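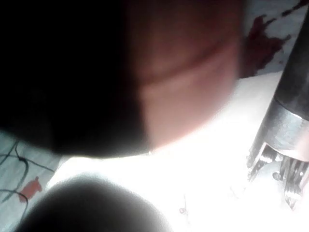

The white patterned cloth, with the black-and-silver cylinder at the right

Re: [stitchbench] Kestov pads, second try

Iraklis's message is at the bottom in full for those who get the digest and missed it. I've read it three times now and I still don't buy most of it, so I'll go point by point, in my own order.

Start with the pads. The claim is that one Kestov pad will take 300 stitches before you need to turn it over. Maybe so, if by "take" you mean the needle still goes in. Mine let the needle in long after the edges had stopped behaving like edges. A cut that has been closed and opened a few times gets rounded lips and old holes all along it, and the needle finds the old holes by itself. You feel very skilled. You are following a dotted line. I would like to know how many of the 300 were placed in fresh material and how many went back down the same tunnels, and I notice the flyer from Chatzigeorgiou doesn't say either.

Next, spacing. We have all been telling beginners that spacing is the thing to fix first, and I've gone along with it, but I'm less sure than I was. Spacing is the easiest thing to see, so it's what gets corrected. Two stitches that crowd each other get a comment in every critique thread on this list. A knot lying right on the cut gets far fewer, and I think that one matters more on the bench, where it sits in the seam and gets in the way of the next bite. I went back through the replies to my own April post and there was plenty about my gaps and one line about my knots, which were terrible.

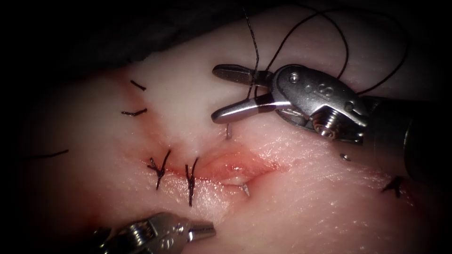
Needle passing through just right of center, two knots close together on the left

Look at the pair on the left there before you look at the needle. They're close, and closer than most of us would ask for. The left one has its knot on the wound edge. Its tails are short, one up and one down. The stitch beside it has one long tail hanging below the line. If this came in for critique I know exactly what the first five replies would be, and they'd all be about the distance between those two. I'd ask about the long tail. A long tail will catch on the next throw sooner or later, and you end up tying your new stitch to your old one. I have done this. I've done it in front of a class.

The other thing I'd ask about is the right-hand part of the cut, where it gapes slightly. It's very tempting to go to a gap like that and pull hard. Please don't, or at least don't teach it. Pulling hard makes the top look shut while the bottom stays open, and on a pad you can check by bending it away from you. Hardly anyone bends the pad. I've asked for bent-pad pictures on this list twice and got none.

Needles. Iraklis says a curved needle should be driven only by turning the wrist and that any sideways push is a fault. As a rule for the first month, fine. As a description of what good stitchers do, I doubt it. Watch anybody quick and there's some push in it, small and late, when the point is nearly out. What I do agree with is that the needle should go in upright to the surface, and that the place to grab it coming out is behind the point. Grab the point itself and you'll blunt it, and then you'll blame the pad. I suspect a fair share of the bad reviews of the older Vevow pads came from blunt needles. I can't prove that, so take it as the grumbling it is.

Thread. He likes the Stesar braid and I have no quarrel with it. Black braided thread on a pale pad is easy to see and holds a knot without much coaxing, and that's my worry. If you only ever tie braid you'll come away thinking three throws is a law of nature. Put a slippery single-strand thread in the same hands and half those knots will be looking at you from the tabletop the next morning. So by all means learn on braid. Just don't tell people their knots are secure when what you mean is that their thread is forgiving.

And the ends! Sweep them up. Short cut ends on the pad look like stitches when you glance down, and I've seen people measure their spacing from a scrap. Keep a dish for them, or a strip of tape stuck sticky side up. Two loose bits lying near your work are enough to mess up a critique, as I'm sure the regulars remember from last winter's long and pointless argument over whether something was a fourth stitch.

On the matter of cost. A full Kestov set at 329 is a lot to ask of people who are practicing on their own time. He says it works out cheap per stitch. Everything works out cheap per stitch if you pick a large enough number of stitches. I'd like to see someone who isn't selling them, and isn't friends with the shop, run one cut from fresh to worn out and post how it looks along the way. I'd do it with a plain log:

Date, and which cut on the pad
Fresh holes or old ones
Knot off the cut, yes or no
Edges touching when the pad is bent
Thread used

Five lines a session. If the pad is as good as he says, the log will show it and I'll say so here in public. I have changed my mind before (see: locking needle holders) and lived.

Last thing. He wants us to adopt a single finished row as the standard to grade against. I can see the appeal, and I can also see it going wrong. Take a row like the one I've put under this paragraph. The four on the left are evenly spaced and I'd be happy to have tied them. Short tails, knots sitting just off the seam. Then comes a stretch with no stitches in it, and a fifth off by itself, a bit higher. Do you grade the four, or the whole line? Is a loose thread across the cut a fault or just work in hand? A grade from a row like this depends completely on where the grader decides the row ends. And the stitches themselves aren't the same length, the one at the right end of the four being the longest, so somebody strict about bite size would mark it down while somebody strict about spacing would give it full credit. I'd sooner have comments than a number.

R. 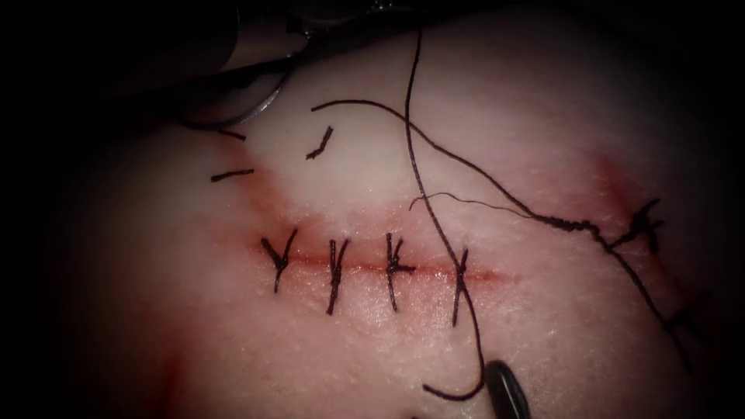
On Sep 21, 2018, Iraklis Lambrakis wrote:

> Dear all,
>
> A short report on the Kestov pads, as promised. I have now used one side of one pad for 300 stitches and the surface is still good. The needle goes in cleanly and the edges come together with very little pull. I consider this much better than the Vevow, which tore for me at 123.
>
> The full set is 329 from Chatzigeorgiou. I know some of you will say this is too much, but please divide by the number of stitches before you complain.
>
> I used Stesar braid throughout, three throws, tails cut short. I had no slipped knots. Drive the needle by turning the wrist and do not push it sideways at all. If you are pushing, your needle is held in the wrong place.
>
> I would also like to propose that we choose one finished row as the standard for this list, with even gaps and matching bites, and grade everyone's work against it out of ten. At present a beginner posts a row and receives six different opinions, and after this he does not post again. My own feeling is that you need 2,000 knots before opinions are of any use to you, and until then a number is kinder.
>
> I am happy to keep the grades if people agree.
>
> Iraklis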